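Mixed sets, washed by hand

Maëlle Grewal runs the tableware counter at Omunden, a secondhand housewares shop that took in 677 pieces in October. Most were plates and bowls from sets that had lost a few members along the way.

Grewal sorts by shape first and pattern second. "A deep plate and a shallow one with the same fruit on the rim still don't stack together," she said. "The weight ends up on the edge." Her limit for a stack of dinner plates is 16.

Printed motifs get the most attention. Grewal runs a fingernail over each one to check whether the print sits on top of the glaze or under it. Prints on top wear off in a dishwasher, so those pieces are washed by hand with a soft sponge.

Gray scuffs in the base of a plate are usually metal left by cutlery, she said, and a paste of baking soda takes off most of them. Brown stains are harder to judge.

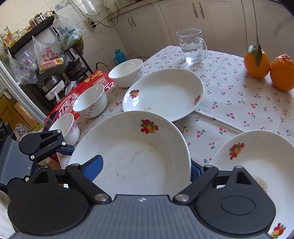 "If a stain is on the glaze, it lifts with a soak. If it's in a crack, I leave it and lower the price." Flowered bowls she keeps apart from fruit plates until a buyer asks for both, and lately buyers do. "People used to want 12 of everything. Now they set a table with two patterns and a printed cloth, and they're happy with it."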